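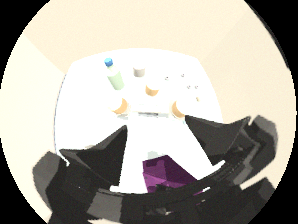 Wrist view in sim, fisheye model on, key light at the old default. Fingers open.

May, sim notebook, exposure and masks

Picking up from the last entry. Policy trained on Prikberg renders does fine on the bottle and falls apart on the small pale stuff. Before blaming the policy I went back to what the camera gives it.

The table is too bright. White table, white tops on the orange and white objects, and the low pale structure between the left and right ones is nearly gone except for the dark strip along its front. The tiny parts on the right side of the table are worse: a few gray marks around white centers, no usable outline. Segmentation head returns nothing there, or one blob that takes in the table as well. I can't do much better by eye.

Checked the table material. Albedo fine. The key light was carried over from the Orneo scene file, where the table is dark, and it was never rescaled. Tone mapping then clips whatever is left. So two faults stacked, and the second hides the first if you only look at the histogram after mapping.

Changes, branch faris-light:
- key light intensity moved into the scene config, no longer inherited
- tone mapper off for training renders, linear output, clip logged per frame
- table albedo randomized downward only
- light direction randomized, one draw per episode

Rendered 476 frames with the new config, same seeds as the old set. Of the old set, 216 went over the clip limit. New set: 86. Still too many. The ones I opened are mostly grazing light from the far side, so the direction range needs narrowing as well. Not done yet.

Separate problem, gripper self-mask. The mask is generated from the URDF with a pinhole camera and then warped to fisheye. Near the center it lines up. Toward the rim the outer linkages drift out from under it, and a strip of black linkage is passed to the planner as an obstacle. Planner then refuses a straight approach and goes up and over. That explains the detours we logged under "planner timeout, unknown." Fix is to render the mask through the same lens model as the color image. The renderer supports it, the export script does not. Wrote a patch, runs, 2 tests failing on the circle boundary (pixels outside the lens circle get a gripper label; they should get none).

Also: anything sitting low between the fingers, like the purple object here, is partly hidden by the gripper body. Visible-area threshold in the target selector drops it. Leave the threshold alone for now and keep the last pose estimate from the approach. Triệu branch already has a pose buffer, try that first.

Do not compare success rates across the old and new renders. Object poses match but the light draws changed the random stream after the first reset, so later episodes diverge. Split the generators: one for poses, one for lighting, one for camera noise. Should have been like that from the start.

Next:
- narrow light direction, rerender, recount clipped frames
- fix label outside the lens circle
- rerun the timeout episodes with the new mask before touching planner settings
- retrain from the same checkpoint, small parts only

Render job queued 6:40 pm, output goes to the faris-light folder. Old set stays where it is until the retrain is done, don't delete it.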